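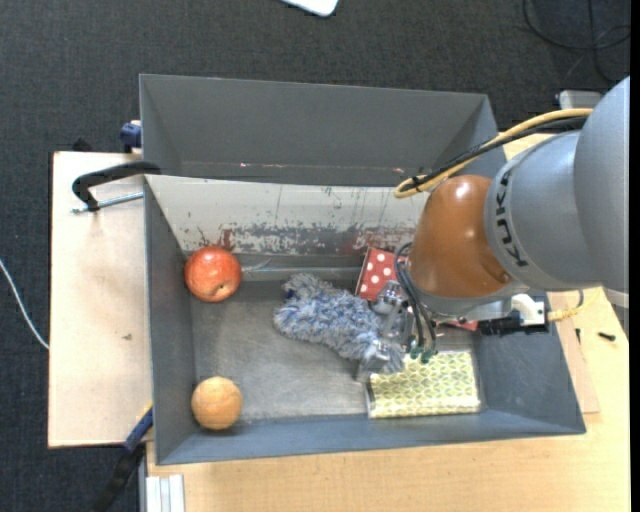 Photo: Bistdale Engineering Forum

Minutes of the Events Planning Meeting, December

Present: 13 members, representing the Bistdale, Drendon and Palacios chapters. Apologies were received from the Kustberg chapter. The meeting opened at 3 p.m.

1. Minutes of the previous meeting
Approved with one correction to item 7, where the room rate for Drendon had been entered twice.

2. Spring seminar on fatigue and fracture
The call for papers closed with 17 abstracts received. The Palacios chapter will complete the review and notify authors in January. Late abstracts will be held for the fall program.

3. Venue
Drendon Hall was confirmed. The Kustberg chapter's written offer to host the following seminar was accepted, subject to a signed rental agreement.

4. Registration fees
A motion to keep member fees at the current level was carried, with three opposed. The student rate was deferred.

5. Other business
The online calendar shall list the organizer's contact details for every event.

The meeting adjourned at 4:40 p.m. The next meeting will be held in Palacios in February.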